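# About Casska

We teach people to draw and paint plants, and we love doing it! Casska began as one evening class in April, with 2 long tables, a borrowed kettle and a tray of geraniums that had seen better days. Everyone stayed an hour past closing time, and we knew we had to find a proper room.

The room we found is upstairs in the old Vemard building, on the side that gets the north light. It has big windows, a sink that works most of the time and enough floor for easels when the painters want to stand up. We now have 80 students across the week, from complete beginners to people who have been filling sketchbooks for most of their lives (and who are very generous with their rubbers).

Our beginners' course is called Pritance. It starts with leaves. You'd be amazed how long you can happily spend on one leaf – the way it folds, where the vein goes when it turns away from you, how many greens you need before it stops looking like a paper cut-out. After leaves come stems, then pots, which are harder than they look, and flowers only arrive near the end of term.
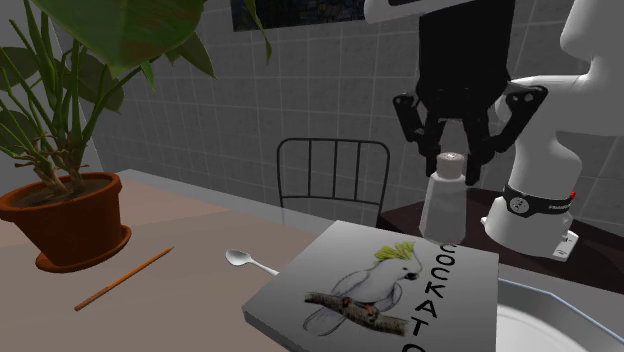 Once you've done Pritance you can move on to Nolte, our painting course. We mix every green from scratch, so nobody's box has a ready-made one in it, and the first few weeks get gloriously messy. Later on we go outside when the weather allows and draw whatever is growing along the canal, mostly nettles and willowherb, with the odd escaped garden mint.

We also keep a library. It started as one shelf and has grown to 1000 books, mostly about plants and gardens, with a good stretch on birds and insects because people kept asking for them. Students can take two home at a time. Please do bring them back, the fern book especially.

You don't need to be "good at art" to join us. Plenty of our students hadn't held a pencil for anything except shopping lists before they came. We keep classes small enough that the tutor can sit down beside you properly, and paper and paint are included, so just bring yourself and an old shirt.

The studio closes for the winter break on 20th December. If you'd like to come and have a look before then, pop up during any class, have a cup of tea and see what everyone is working on. The street door sticks a bit in cold weather, so give it a good push.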